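Laundry-sorting hand back at work at Jonidach after thumb fault
June 17, 2024

The robotic hand that everyone at Jonidach has been rooting for is picking up fabric again, and what the team learned while it was down is great stuff!

The trouble began in March, when the thumb started losing grip force partway through a shift. The fingers kept closing as normal, so the controller logged good picks while pieces slid back onto the pile. On the worst day it recorded 245 picks that never reached the bin. No one was hurt, but the line was stopped for 48 hours and the hand came off its arm for inspection.

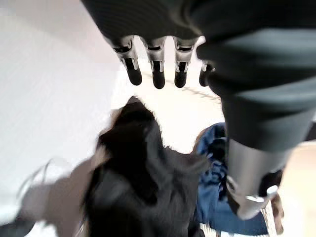 Xiaoyan Lu, who leads testing, traced the fault to a tendon rubbing inside the thumb's base. It had stretched just enough to fool the position sensor (a lovely bit of detective work, as it meant going through 1,283 log entries one by one). Sketbridge, which builds the hand, has rerouted the tendon and added a second check on motor current. If the two readings disagree, the arm now stops and calls an operator.

"I was thrilled to see it catch a bad grip by itself," said Vija Krūmiņa, the shift lead. "It stopped right there, arm up, and waited for me."

The repaired hand has to get through 2,000 picks under supervision before it runs alone. The Mesotham site will get the same thumb update once that test is finished.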